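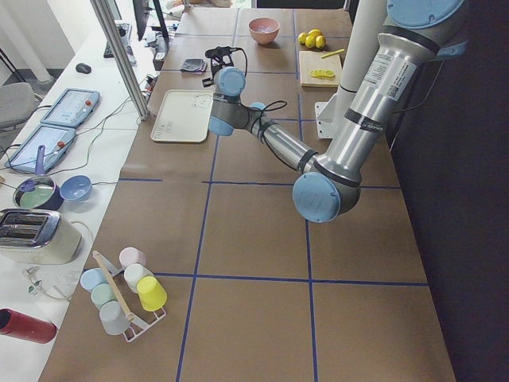 Heather Crichton asked under my last post why I still bother with hand guiding when remote control gives you cleaner data, and whether I was just being stubborn about it. She teaches everything remotely and says she hasn't touched an arm with her own hands since July.

I started writing her a short reply and it got long, so it's a post now.

First, what I mean by the two. With hand guiding you put the arm in its soft mode, take hold of it near the wrist and walk it through the job. The controller writes down the joint angles as you go. With remote control you stand back and drive it with something else, in my case a small leader arm that I move and the big one copies. The gripper is on a trigger. Both ways you end up with a recording of the arm doing the task, plus whatever the cameras saw.

I have done most of this month's work remotely, so I'm not against it. The wrist camera view is better that way. When I guide by hand, my forearm is in half the frames, and a policy trained on those frames learns to expect a forearm. Ieuan Meredith lost a week to this at Clundmont. His arm worked well as long as he stood next to it with his sleeve in view, and when he stepped back it froze over the bowl. He fixed it by recording the motion by hand, then playing it back with nobody near and keeping only the camera footage from the playback. I do the same now when I guide by hand. It doubles the time, because you have to reset everything exactly as it was.

For cups, playback is fine. A cup goes back on its peg or on the table where the tape says, and the playback finds it. For anything in a heap, playback is no good at all. You pour the cubes back in the bowl and every one of them lands somewhere else. The recorded motion goes down to where a cube used to be and closes on nothing, or pushes the pile over to one side.

So heaps are remote jobs for me, and cups can be either. That's the short answer to Heather.

The longer answer has to do with force. When I have my hand on the wrist, I can feel a cup touch the rack. I can feel it slide and stop. I don't think about it, I just ease off. With the leader arm I get none of that. I'm going by eye, and I tend to push a bit too far, then a bit too far again, and the recording is full of small shoves. The policy learns the shoves. I went back through 42 remote recordings of cup hanging last week and in most of them I could see the place where I leaned on it. My hand guided ones are shakier on the way across the table but calmer at the end, and the end is where the task is won or lost.

Ieuan thinks this is a matter of practice, and he may be right. He slowed his leader arm down so that a big movement of his hand makes a small movement at the gripper, and he says the shoves went away. I tried his scaling for a day. My wrist got tired and I kept running out of reach and having to clutch, lift, and start again. Those pauses end up in the data too unless you trim them. I wrote a script to cut any stretch where nothing moves, and then had to undo part of it, as it was also cutting the moment where the gripper closes. The arm is still then, but the fingers aren't. If you write one of these, check the gripper channel as well as the joints.

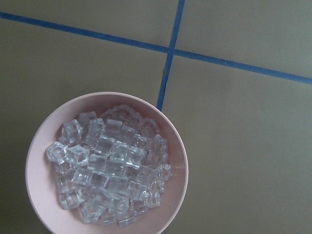
Cubes have taught me more about remote driving than anything else on the list. They are clear, they are slick, and on the screen one cube looks a lot like the gap between two others. For the first batch I let myself look over at the real bowl whenever I wasn't sure. It made the driving easy and the data bad. I was picking with information the policy would never get. Now I turn my chair and drive from the camera views only. I'm slower and I miss more, but when I go for a cube it's one that could be seen from the wrist.

I keep the misses, by the way, if I recover from them. A recording where I close on nothing, open, back up a little and try the next cube over is worth keeping. If all you show is perfect grabs, the arm has no idea what to do after a bad one, and it will have bad ones. What I throw out are the recordings where I dithered. If I hovered while making up my mind, it goes.

On numbers, since I always get asked. I do sets of four, then stop and shift the bowl to another square. Longer sets and I stop noticing that I'm coming in from the same side each time. Ellier's crew set themselves a target of up to 2000 recordings per task. I don't have the patience or the disk space, and I'd rather have fewer that I've watched back. I know that's partly an excuse.

Heather also asked what I log with. I'm still on Findier. It drops the odd camera frame when both views are running at full rate, and I haven't found the setting that cures it. If she or anyone else has, please leave it in the comments. I've got a half-finished script that lines the frames back up by timestamp, and I'll put it online once I've taken out the file paths that only make sense on my machine.

Next job is the ladle. I plan to guide that one by hand to start with, then do a second batch remotely and train on each set separately before I mix them. I expect the hand guided set to do better at getting the ladle out of the pot and worse at everything after it.

Posted 2025-02-26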